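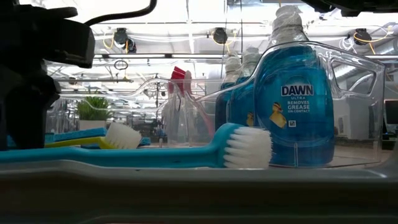
The good news first, since you have been so patient with us: the Patwary cleaning-kit cell is running again, and we believe we understand the fault that stopped it in July. As you will remember from our last report, the task is a homely one — two arms pack a kit for Visten's housekeeping customers, and everything ends up in a clear caddy, with dish soap, a sponge, a spray bottle and a long-handled brush all sharing the space. The brush is where our trouble began. During run 310 the left arm closed on a handle while the right arm was still lowering a bottle, and the two grippers met hard enough to trip the joint brakes. No one was hurt, I am very glad to say, but the stop signal reached the right arm 45 milliseconds later than it should have.

We traced the delay to the Flaltetti relay board, which was sharing a line with the cameras and waiting its turn behind them. Moving it to its own line took one afternoon; finding it took us 10 days, and I won't pretend those were cheerful ones. We have since practiced with the items spread all over the table, brushes and sponges and bottles together, so that both arms have to reach into the same space.
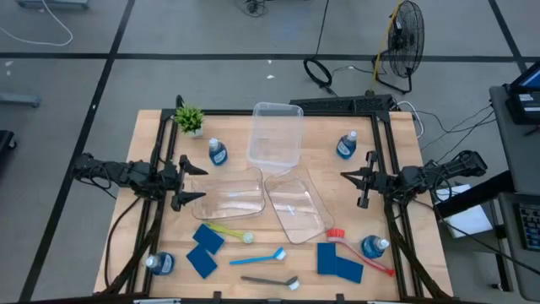 Selvaraj Dewan has asked that we hold the arms at half speed until the new wiring has been through 12 full shifts, and thinks the late stop worries him more than the collision did. We agreed to this gladly, though it does push the Arnovix handover back a little.

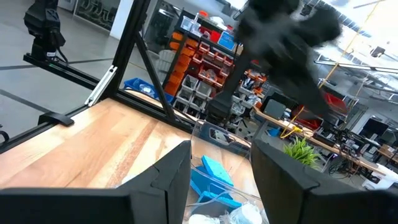 Gripper open above the blue sponges, Patwary cell.

The spare relay board is on order, and its cost fits within the repairs line you approved.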